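Does adding a wrist camera really help with zippers and soft bags?

Posted by Drindik, Apr 13, 2024

I'm training a small imitation policy to grab zipper pulls on cloth bags. With only an overhead camera I have 600 demos and it still closes on air half the time. I keep reading that a wrist view fixes this. Has anyone compared the two properly? And does clutter near the bag hurt?

Myroslav Pylypenko

Yes, and it was a fun one to run! We trained the same policy twice on 801 demos, once with the overhead view alone and once with the wrist view added. Successful grasps on the pull went from around a third to well over two thirds. The big gain came in the last couple of inches, where the overhead camera mostly sees the back of the gripper.

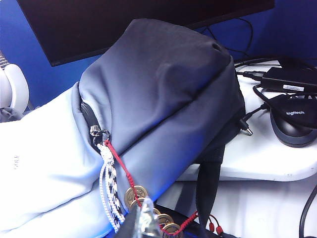 Wrist view: zipper pull with cords and coins, fingertip at the bottom.

Dangly stuff was the best part for us. Cords and charms lie differently every time the bag gets put down, so the policy has to find the metal pull itself. We left the desk messy on purpose (cables, mouse, everything) and the Wasville runs held up better than the ones from a bare table. Try 3 random seeds before you trust any number, ours moved a lot.

Nägeli

What he said about seeds. Also lock your exposure, pale cloth blows out up close.

Barner

I just put tape on the zipper lol. Worked for me but only 2 bags.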